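**De :** Jennylyn Policarpio
**À :** liste patrimoine-bati
**Objet :** Re: [patrimoine-bati] Datation du four à pain et question des seuils

Bonjour à toutes et à tous,

Merci Ademir pour ton message, que j'ai lu deux fois parce que la première c'était dans le train et que j'avais perdu le réseau au moment du plan ! Je te cite et je réponds dessous, ce sera plus simple pour ceux qui prennent le fil en route.

> Le 11 janvier, Ademir Figueiredo a écrit :
>
> Chers collègues,
>
> Je reviens sur la maison basse d'Assunção, secteur 4. Nous avons dégagé le seuil de la pièce nord et il y a bien deux états : un premier seuil en calcaire, très usé au centre, et par-dessus une dalle remployée, posée à l'envers, avec une crapaudine qui ne sert plus à rien. Le four à pain s'appuie contre le mur est et je le crois contemporain du second état. Kunitz le voulait plus ancien, mais il n'avait pas vu la base.
>
> Est-ce que quelqu'un connaît des parallèles pour un four domestique placé ainsi, tout près de la porte et pas au fond de la cour ? Et que faites-vous des crapaudines en remploi dans vos inventaires ?
>
> Amitiés,
> Ademir

Alors, pour le four. Moi je ne suis pas du tout choquée par l'emplacement. On imagine toujours le four dans la cour, à cause de la fumée et des manuels, mais dans les maisons modestes on cuit là où il y a du tirage, et une porte, ça tire. À Indcombe on avait exactement ça – un petit four à coupole, la gueule tournée vers l'entrée, et devant une zone de sol rubéfiée que tout le monde avait d'abord prise pour un foyer ouvert (moi la première, c'est écrit noir sur blanc dans mon cahier, on peut se moquer).

Ce qui nous avait aidés à trancher, c'est le contact entre la base du four et l'enduit du mur. Si l'enduit passe derrière, le four est venu après. Chez toi, est-ce que l'enduit descend jusqu'au sol ? Sur ta coupe j'ai l'impression qu'il s'arrête net, mais la coupe est au cinquantième et je ne parierais pas grand-chose dessus.

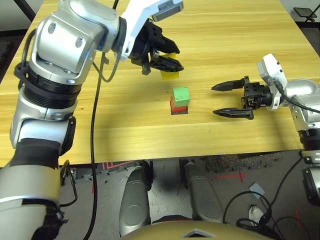
Pour Kunitz, je serais un peu moins sévère que toi. Il a fouillé vite, c'est vrai, et il numérotait ses murs d'une façon qui rend fou, mais il décrit quand même un « lit de tessons sous l'aire de cuisson » que tu ne mentionnes pas. Est-ce que tu l'as retrouvé ? S'il reste ne serait-ce qu'un lambeau en place, la céramique te donnera une date bien plus solide que le raisonnement sur le seuil. L'objet 923 de son catalogue, le bord de marmite, vient soi-disant de là. Je l'ai eu en main il y a longtemps et je l'aurais mis plutôt tard, donc dans ton sens ! Par contre le marquage à l'encre était presque effacé, il faudrait vérifier que c'est bien le bon tesson avant de bâtir quoi que ce soit dessus.

Les crapaudines, maintenant. Chez nous on les enregistre deux fois : une fiche pour le bloc dans sa position actuelle (dalle de seuil, parement, couverture de caniveau, peu importe) et une fiche pour la fonction d'origine, avec un renvoi entre les deux. C'est lourd, je sais, et les étudiants râlent. Mais quand j'ai voulu comparer les diamètres de pivots d'une maison à l'autre, j'étais bien contente de ne pas avoir à rouvrir toutes les fiches « seuil » pour chercher une mention perdue dans les remarques. Pense aussi à noter l'usure de la cavité : une crapaudine lustrée d'un seul côté, c'est une porte qui ne s'ouvrait pas en grand, et ça dit quelque chose du meuble ou du mur qui se trouvait derrière.

Question à mon tour, et là je m'adresse à toute la liste : est-ce que vous utilisez encore la typologie Vellow pour les couvertures en terrasse ? Je dois rendre un chapitre en mars et je m'arrache les cheveux sur la différence entre son type 2 et son type 4. Sur le papier c'est une affaire d'épaisseur de la couche de terre au-dessus des branchages, mais une fois le toit effondré dans la pièce, je ne vois pas comment on mesure ça. J'ai des fragments avec de belles empreintes de roseaux, très bien, et ensuite ? Si quelqu'un a une méthode, même bricolée, je suis preneuse.

Ademir, je peux t'envoyer mes relevés d'Indcombe si tu veux, il faut juste que je remette la main sur la planche du four, qui n'est pas dans le bon dossier.

Bon courage pour la suite,

Jennylyn

PS : ta dalle posée à l'envers, est-ce que tu es sûr pour l'envers ? Sur ton croquis la face bouchardée est dessous, et chez nous c'est justement cette face-là qu'on cachait.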